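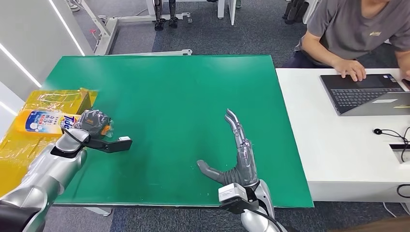

About Lenihan

Lenihan helps people buy robots, and quite often helps them not to. We are a small advisory firm with a workshop attached, and our clients are packers, warehouses, laundries and the occasional college that has been given a budget and a deadline in the same email.

We sell no machines and take no commission from those who do. This has made us popular with finance departments and somewhat less popular at trade show dinners.

How we started

Róisín Heffernan spent years signing off equipment at Miston, a contract packing firm, where she approved a palletiser that was taller than the door. The door was widened in February, at a cost that appeared in no quotation. She left to start Lenihan shortly afterwards with Cillian Ó Dubhghaill, who had written the purchase order and felt he owed her something.

The door is still the first thing we measure.

What we do

Most clients come to us with a brochure and a number. The number is usually the price of the robot, which is a bit like budgeting for a dog by looking up the price of the dog. We add the rest: stands, hands, spare hands, cabling, floor work, guarding, training, insurance, and the wages of whoever will be standing next to it for the first few months with a worried expression.

A planning study comes in three parts. We visit your site and watch the job being done by the people who do it now. We try the awkward bits of it on the bench, with ordinary goods of the sort you would find in any supermarket: boxes, tubs, shiny wrapping and all. Then we write a report with a five-year budget in it. Reports used to run to 59 pages. Following feedback they are now shorter, and the feedback has been filed.

Studies start at £900 a day, and we will tell you how many days before you agree to any of them. If your whole problem can be solved with a £500 conveyor, we say so on the first visit and go home. It has happened 2 times at the same client, Bralholm, who remain very nice about it.

What we ask before you spend anything

What happens to the job on the day the machine is off?
Who will own it once the project manager has moved on?
Are the hands included in the price? (Read the quotation again.)
Does it fit through the door?

Who we are

Róisín Heffernan runs the firm and reads contracts for pleasure.

Cillian Ó Dubhghaill looks after budgets. His spreadsheets have a tab called "Oh dear", and clients are encouraged to open it.

Natália Bednárik leads bench trials and decides whether a task is ready, nearly ready or best left to people for now.

Kazimír Říha handles electrics, networks and site surveys. He carries the tape measure.

Yolandi Mthembu joined us in July 2019 from Skerkivholm, where she planned maintenance for a fleet of warehouse vehicles. She writes the part of each report that covers years three to five, when the warranty has lapsed and the enthusiasm with it.

Working with us

First calls are free and last half an hour. Have your floor plan to hand, and last year's maintenance bill if you can bear to look at it. Workshop visits are by appointment - please ask for Natália, and allow time for her to show you the bench.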